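Print this page | E-mail this page

Folding T-shirts flat

Clear the table first. Lay the shirt flat, pull the collar straight and smooth the fabric outward to the sleeves.

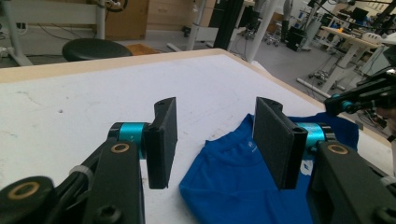

Blue crew-neck T-shirt on a white tabletop.

Fold each side in to the center line, sleeves included. Bring the hem up to the collar, then fold once more. Press along each fold with the flat of the hand. A Zisby shelf box takes 24 shirts folded this way.

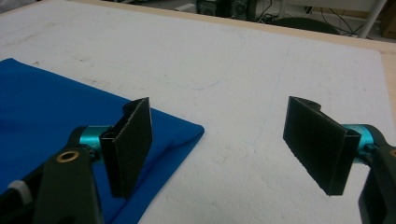
Should printed shirts be folded inside out?
Only if the print is thick or tacky. Thin prints can be folded face out.

Updated July 17, 2024

Print | E-mail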